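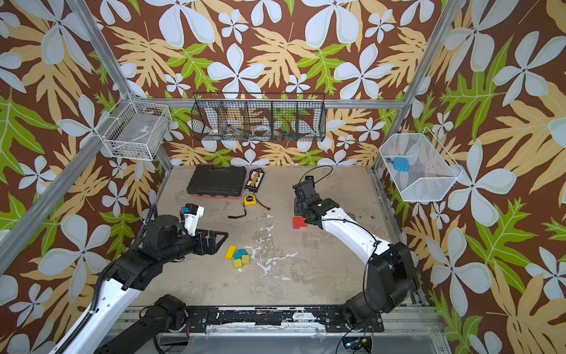

Basket wall

A basket wall (also hanging store, in Trasgate "the hangers") is a way of keeping small tools and bits in open wire baskets fixed to the walls of a work corner, with the floor left for cases and larger things. Found in sheds, box rooms, garages, the backs of shops. Not the same as a pegboard, see below.

Origin

Usually traced to Trasgate, where the Poojary hardware shop sold off 219 kitchen baskets after a refit and people hung them in sheds. The shop's own leaflet says so anyway. Older examples are claimed for Kirnlow, mostly bicycle baskets on nails. No agreed date for either. The Kirnlow claim rests on one undated photograph and a shop ledger.

Parts

Long shelf basket. Goes on the back wall, normally the widest piece. Wire dividers make compartments. Takes rolls of tape, spools, small coloured parts, anything that rolls. Black is common, white shows the dust less than you'd think.

Side baskets. One each side, grid or fine mesh. Grid for flat things. Mesh for small plastic pieces that would drop through a grid. Sloping fronts are easier to reach into, flat fronts hold more.

Rail. Metal, often aluminium, along the wall or above the shelf basket. Some builders leave it out and screw straight into the wall, which works on brick and badly on board.

Floor. Concrete in most cases. Paint splashes and chips are usual and generally left alone. Hard cases go against the back wall, lid side up or on their side depending on the latches.

Wallpaper

Lining the corner with wallpaper is a Trasgate habit and not universal. Large florals and leaf prints prefered, dark ground, since scuffs from baskets show less. Offcuts and ends of rolls are used. Plain paint is the rule in Kirnlow. The paper is hung before the baskets and cut round the posts.

What stays on the floor

Heavy or awkward items. Toolbox, trays, leads. Also whatever is in use at the time: tape measures, cables, blocks. Tape measures with a wrist strap can be hung from a basket edge but rarely are. 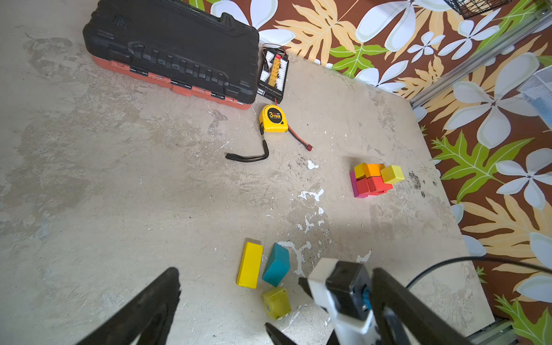
Black toolbox, yellow tape measure and coloured blocks on a concrete floor, with floral wallpaper at the wall.

Wooden blocks turn up in many such corners, as spacers, as props under a work piece, or just as toys that have wandered in. Cubes and flat bricks are handiest. Wedges useful for levelling. Usually kept in a bucket, since a wire shelf basket lets the small ones sit badly against the dividers.

Ready-made kits

Skideo sold a boxed set: one divided basket, two side baskets, a rail, screws. The catalogue number was 801, and the set is still called "an 801" second hand. Sales given as 1,501 sets before it was droped. The rail was 79 cm, too short for most back walls, and buyers joined two. Later sets without the rail are worth less.

Compared with pegboard

Pegboard shows every tool at once and needs a hook for each. Baskets need sorting through, but take odd shapes and loose parts. Many corners have both, pegboard by the door.

See also

Pegboard
Shed
Tool chest
Wall rail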